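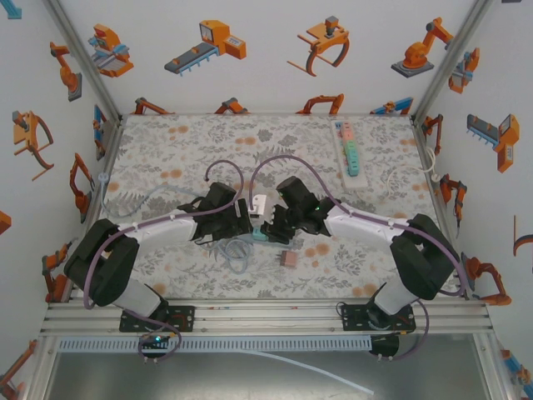

Property > Renting & Managing > Interviews

Manaia Pomare on managing rentals in a small town

Manaia Pomare has managed rental homes in Merrick for eleven years. She started on the front desk at Westa, a real estate office on the main street, and took over its rental book when the previous manager moved north. The office now looks after 869 properties in Merrick and the towns on either side of it. We spoke at her desk on a slow afternoon.

The first thing she wanted to talk about was vacancy. Owners worry about the weekly rent, she said, and she would like them to worry more about the empty weeks.

"I had an owner with a three-bedroom on Hamik Road who wanted $100 a month over what I told him it would get," she said. "It sat for seven weeks. He'd have needed a couple of years at the higher rent to make that back, and he didn't get the higher rent anyway. He came down in the end."

She sets asking rents by looking at what has been signed in the last three months. Advertised prices are less use to her. "Anybody can advertise anything," she said.

December is her worst month. Leases that end then are hard to fill, and tradespeople are booked up or away. When she can, she writes new leases to finish in late winter or spring, even if that makes the first term ten months or fourteen.

"Some owners are set on twelve months because that's what a lease is in their mind. I ask them when they'd like to be looking for a tenant. Then they usually see it."

On maintenance she is strict. Westa asks each owner to keep $1,000 on hand for repairs, and Pomare can approve work up to that amount without a phone call. Before the rule came in, a leaking water heater could wait four days while she tried to reach someone on vacation. She still calls about anything bigger.

Her usual advice to a first-time landlord is to spend money on the parts people touch every day. She mentioned faucets, door handles, the stove and the bathroom fan. One owner spent $2,000 on a front yard last year and left a fan that had not worked since she took on the house. The tenants complained about mold by the second month.

"The yard looked nice," she said. "I had the fan replaced in a morning."

Inspections happen twice a year, with a letter two weeks ahead. She looks under sinks, checks the smoke alarms and walks around the outside. She doesn't comment on housekeeping unless it is damaging something. "I've seen dishes before. I'm there for the house."

I asked about pets. About half of her owners used to refuse them outright, and she has talked a good number into deciding case by case. She asks for a reference from the last landlord that mentions the animal. Large dogs in houses with no fence are still a no from her.

Merrick has changed since the bypass opened. People who work in Naltitz can now drive in every day, and some of them would sooner rent here first than buy straight away. Pomare said that has pushed up demand for the newer two-bedroom units near the school. The older houses by the river have hardly moved.

"People read that rents are up and think it means their place. It might. Send me the address and I'll tell you."

She owns one rental herself, a small brick house she bought six years ago, and another manager in the office runs it for her. She tried doing it on her own at first.

"I was too soft with the tenant and too slow with the repairs," she said. "I would have fired me."

Filed under: Landlords, Tenants, Local Market

3 comments

riverside_ken
We're in one of the older places by the river and our rent went up twice. So it has moved a bit.

Dot M.
Good point about lease end dates. Ours ends the week before Christmas and I dread it every time.

tprice
Does the repair money sit in a separate account, or does the office hold it? Didn't see that covered.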